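From: Akua Kyei
To: handheld-grippers list
Subject: Re: Re: cable handover between two handhelds, anyone?

Hi all,

Sorry for the slow answer, Yaw, I was at Namidholm most of last month and the list piled up.

Yaw Osei wrote:
> We're choosing between the Karerex pads and the plain Mthembu
> ones for a set of USB jobs (pick up, pass across, plug in).
> Has anybody run both on thin cable? The Karerex sheet says they
> hold anything down to a bootlace but I'd like to hear it from
> a person. Also, does the wide lens get in the way when you're
> working with two units at one table?
>
> Yaw

Short version: go for the Karerex, but buy spare tips. We did 294 goes at your sort of job in September, 274 of them with a clean grab first time. The other 20 were nearly all the same mistake, see point 2.

1. Picking up off the table. Kekeli and I took a unit each and left the cable wherever it fell. You want to come in low with the jaws well open – wider than feels sensible – and close slowly. I kept snatching at it to begin with and pushing the cable away from me.
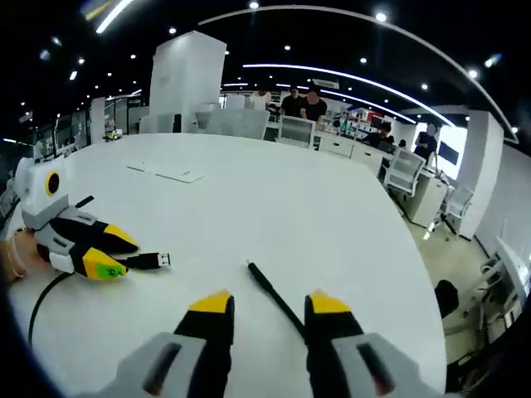 2. Which bit you grab. Go for the plug housing or the first bit of cable right behind it. If you take hold further down, the plug droops and swings about, and then the other person is chasing it with their tips (very funny to watch, useless as data). The Mthembu pads were worse for this, they're harder and the cable rolls in them. I gave up on those after 50 tries, so don't treat it as a fair fight!

3. The lens. Yes, it's wide, and you do get the whole office in with you, lights and all. I stopped minding after the first morning. What matters more is that the tips stay in view right up to the moment they close, and they do.

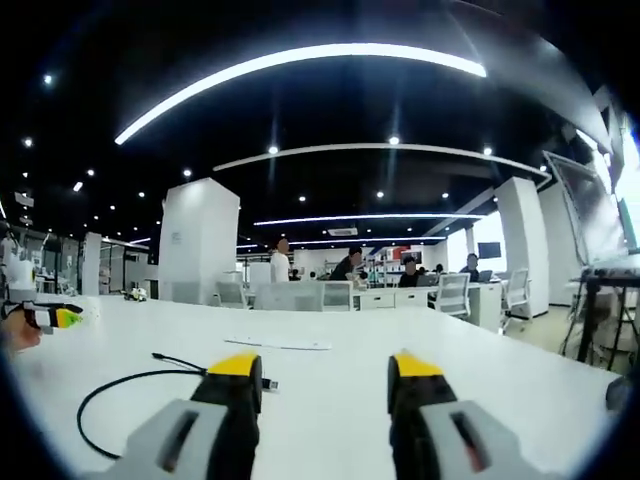
Jaws open over the big table, cable loop on the left.

4. Passing across. I'd have said this was the hard one and it was fine once we'd agreed who moves. One person holds dead still, the other comes to them. When we both moved we just kept missing each other. Ohemaa wants us to try it with both people moving on purpose, and she's welcome to do those herself. 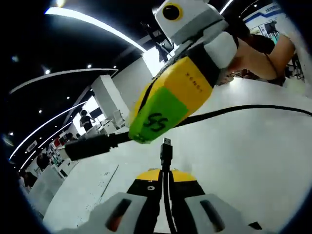 We also put a strip of tape with a number on the tips, which I'd do from day one if I were you. We had two units swapped over for a whole afternoon before that and I still don't fully trust the logs from it.

Nkrumah, do you still have the soft pads from Jolholm? I'd like to borrow a pair before we order more, if they fit the same mount. I can pay the postage.

Akua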